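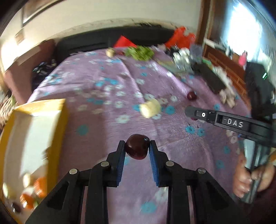
Dark red fruit, whole

Plum and date chutney – how long do you leave yours?
Posted in Preserves and Pickles, August 7, 2021

Rarneck_Rose wrote:
Evening all. I made my first proper batch of chutney this week, with plums, dates, onions, malt vinegar and far too much ginger. The recipe is from a little booklet my aunt had and it says to keep it until Christmas before opening. Is that really needed? I've had a spoonful on cheese already and it took the roof of my mouth off, but my other half says it's fine and wants to start on it tomorrow.

I used 898g of stoned plums (the recipe says 900, close enough!) and it filled 5 jars with a bit left over for the spoon.

pipandstone wrote:
Leave it alone! Vinegar needs time to calm down. I made a batch in April with frozen plums and hated it, nearly binned the lot, and last week I opened one and it was lovely. Same jars, same cupboard. Eight weeks is my minimum, twelve if I can hide it well enough.

Morsy wrote:
Going to disagree with pip there. If it's that harsh I'd say it wasn't cooked down far enough. Drag a spoon across the bottom of the pan and the line should stay clear for a moment before it fills in. Mine takes almost 180 minutes on the lowest gas and I eat it after a fortnight with no trouble. You can tip it all back in the pan and carry on, you know, just wash and heat the jars again.

pipandstone wrote:
Three hours?? That's jam, Morsy.

Morsy wrote:
It's chutney, and it won a second at our village show, thank you very much.

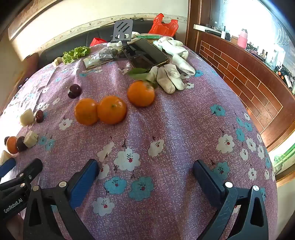 Nelly Yupanqui
I'm with Morsy on the cooking and with pip on the waiting, so nobody can be cross with me. What I'd change is the sugar. Dates are so sweet already that I cut the sugar by a third, and I put in the juice and grated peel of a big orange in place of some of the vinegar – not all of it, mind, or it won't keep. It softens that sharp edge a treat. I've tried grapes as well, the dark ones, cut in half and the pips picked out (dull job, put the radio on). They go in for the last half hour or they vanish completely.

Rose, what vinegar did you use? Some of the cheap malt is very rough.

Rarneck_Rose wrote:
Just the supermarket stuff, 88p a bottle, so that might be my answer! I did the spoon test tonight on the leftovers and it was runny, no line at all. I think I gave up too early, the smell was getting into the curtains.

Aoife Mulligan wrote:
Cider vinegar every time for plums. And open the windows before you start, Rose, my whole landing smelt of pickle for days. I'd leave the orange out myself, Nelly, I find the peel goes bitter after a few months.

Nelly Yupanqui wrote:
Only if you get the white in with it, Aoife. Fine grater, light hand.

Rarneck_Rose wrote:
Right, I'm going to boil three jars up again and leave the other two as they are in the back of the cupboard. Will let you know which one wins. Do I need new lids?

Morsy wrote:
Yes, new lids, with the plastic coating inside. Bare metal ones rust from the vinegar.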